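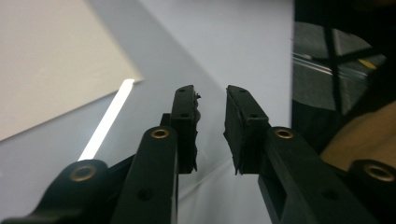

Visit report: Fonddale display works, June

5 min read

Fonddale makes clear acrylic display stands and photo panels for shops, museums and trade counters. The site does its own cutting, polishing, printing and assembly. I was there for one working day at the invitation of Tomos Prothero, who runs production, to look at how assembly is being prepared for automation and what that has done to the jobs of the people on the benches.

Cutting and polishing have been automated for years and are only covered briefly below. Assembly is still done entirely by hand. The staff record their own handling work with hand-held grippers, each fitted with a camera, and the recordings are used to train a pair of bench-mounted arms. The arms and the recording tools both come from Preltum. The training software is called Bedus.

Cutting and polishing

The saw and the edge polisher run under one operator per shift. Sheet is loaded from a rack by a vacuum lifter, cut to a nested plan and passed on rollers to the polisher. Changeover between sheet thicknesses takes 14 minutes, most of it spent on the polisher heads. The operator's job is mainly inspection and keeping the swarf extraction clear. Before the lifter, two people carried each full sheet, and Prothero says the back injuries recorded at the site in that period were nearly all from this step. No jobs were lost when it was installed. The second person moved to packing.

I did not spend long here. Noise at the saw was higher than at the assembly benches and hearing protection is compulsory past the yellow line.

Assembly: what the work consists of

An assembler takes a clear panel, removes the protective film, sets it on the bench, fits a print to it and closes the assembly with pins or a slotted base. The difficulty is almost all in the handling. A clear panel shows every fingerprint. It also gives poor visual cues, as the eye follows the edges and the reflections and gets little from the face. Static holds dust and, with thinner material, holds one sheet to another.

Beca Skyrme has been on the benches the longest and trains new starters. Her method for picking up a sheet lying flat is to press lightly on one corner, wait for the opposite edge to lift, and slide a fingertip under it. With the recording tool she cannot do this, and has had to work out a different approach: bring the sheet to the bench edge, let it overhang, and close on the overhang. It took her most of a week to get this reliable. The overhang method is now written into the work instruction for everyone, gloves or gripper.

The bench tops are kept pale for inspection. This suits the assemblers, who look for scratches against a light ground, and is awkward for the cameras. A clear sheet lying flat on a pale surface is little more than a thin line and whatever the overhead lights reflect in it.

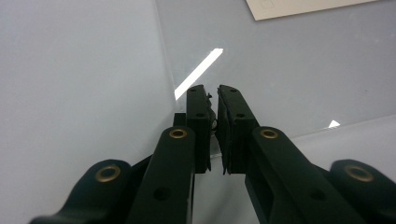

Recording sessions

Each assembler records for no more than 30 minutes at a stretch and then returns to normal work. The limit was set by the staff, through their representative Dilwyn Bevan, after the first trial month, when sessions ran for half a shift and several people reported sore forearms. The tool is not heavy but it is held away from the body, and the squeeze is repeated constantly.

The target for the day of my visit was 106 recorded picks across the benches. A pick is counted when the sheet has been gripped, lifted, set down in its new position and released. Failed picks are kept and labelled. Finbarr Ó Flaithearta, who looks after the Bedus installation, would like more of these than he gets. His difficulty is that assemblers are good at their work and do not drop things often enough, and failures made on purpose look different from real ones.

Pay for recording was raised in the first meeting and settled before the second. Time on the tool is paid at the trainer's rate. Assemblers can decline it without giving a reason, and one has.

Tool condition

The gripper fingers are black plastic arms with brass inserts, each ending in a pad block with a soft dark lining on the inner face. The lining is the consumable. It wears at the edges first, frays, and in time begins to lift away from the block. Acrylic edges are hard on it, sawn edges much more so than polished ones. Alun Skyrme (maintenance) replaces the linings when an assembler asks, and keeps a log of the changes. He had first proposed a fixed interval. The assemblers preferred to judge it themselves, as a worn lining still holds a thick panel well and only becomes a problem on thin sheet.

I asked whether a ragged lining affects the recordings. Ó Flaithearta's answer was that the arms will be running with worn linings for most of their working life and the training material ought to include them. Skyrme's answer was that it depends how ragged.

Upright panels

The step I found most instructive was gripping a panel standing on its edge. The tool is brought in with one pad either side of the sheet and closed on it. From the front the polished edge is easy to see. The face carries reflections of the bench and of whoever is standing near it, and a print seen through the panel adds another set of lines that have nothing to do with where the sheet is.
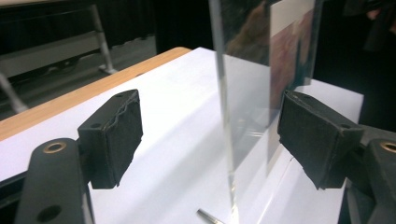 Closing unevenly is the usual fault. If one pad arrives early it pushes the panel over before the other can support it, and a tall panel will go at very little pressure. Experienced assemblers correct for this without noticing. Beca Skyrme had to watch her own recordings back before she could explain to a new starter what she was doing, which is to touch with one side deliberately, stop, and only then close. The explanation has since gone into her normal training for hand assembly, and she considers it the most useful thing the project has produced so far.

The arms

Preltum's arms stand in a guarded cell beyond the packing area. On the day they were running upright panels only, from a slotted rack to a base. The cell completed 115 placements between the morning start and the lunch break, with Ó Flaithearta in attendance. He stopped it several times to reseat the rack. Flat picking is not attempted in the cell at present -- the overhang method needs a bench edge and the cell table has a raised lip all round. A replacement table has been ordered from Keogh.

Speed is well below a person's. Prothero was open about this and does not expect it to matter, as he plans to use the cell for the long runs of identical stands and leave short runs and anything with a customer's own print on the benches.

What changes for the staff

Bevan's view is more cautious. The long runs are dull, but they are also where a new assembler gets quick, and where someone with a bad shoulder can be put for a fortnight. If they go to the cell, the bench work left over is all awkward, all the time. He has asked for a share of the long runs to stay manual and this had not been agreed when I left. There is a written undertaking that no assembly post will be removed before the end of the trial. It does not cover what happens afterwards.

Two of the assemblers have asked to train on the cell. Neither had been given a start date.

Practical notes for anyone visiting: safety shoes are required throughout, parking is at the rear gate, and the canteen closes at 2 pm.

9 shares | 3 comments

Contact | Copyright | Back to top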